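My first month with Wornela, and why I still play it

August 2018

I wanted to write about this game already in January, when it came to the App Store, but I had no time and then I had no phone that could run it.
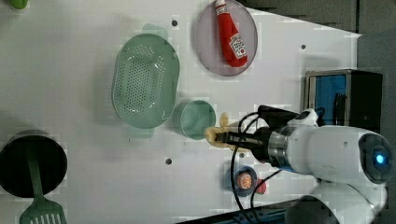
So now I have a newer phone and I play Wornela every evening. It is a puzzle game from a small studio with the name Tredico. Before this they made Nomum, which some of you maybe remember. In Nomum you pushed blocks of ice through a village and the blocks became smaller with every step. I liked it but I never finished it, the last world was too hard for me.

Wornela is more friendly. You are a keeper of a lighthouse, and every level is one small island which you can turn with your finger. The light goes out from the tower in a straight line, and you must bring it to all the boats with the help of mirrors. In the beginning you have only one mirror. Later there are mirrors that split the light, and also fog, which eats the light after four squares. The fog levels are my favorite. I needed three evenings for the one called Kaimal, and when I found the solution I was a little angry, it was so simple. You have to turn the island before you put the first mirror and not after. I had looked at it from the same side the whole time.

There are 200 levels, and each gives you up to three stars. The stars open the next group of islands. In this moment I have 355 stars and I am stuck, because I don't want to go back and play the old levels again for a better result. My sister does this with pleasure. I prefer to go forward.

Now the things I don't like. The hints cost coins. You get 2,000 coins as a gift when you start, and I thought this was a lot, but a hint in the later islands is expensive and the coins go away quickly. You can buy more with real money. I did not do it, and I think the game can be finished without it, but the button is very big and it is exactly where my thumb rests. Two times I opened the shop by mistake in the middle of a level.

The second thing is the text. The story between the islands is told in letters, and the letters are very small on the screen. For a person who reads English as a second language it is tiring – I must hold the phone close to my face and I can't make the text bigger. I wrote to the studio about this and they answered the next day, very polite, that a new text size is planned. We will see.

The music I can recommend with no complaint. It is only a piano and some wind, and it changes when the light touches a boat. I play with headphones for this reason.

On the weekly table I am now in place 2,856. Last week I was much lower, so I am proud of it. If somebody knows how to get the third star on the island with the two windmills, please write me in the comments, but only a small hint and not the whole solution.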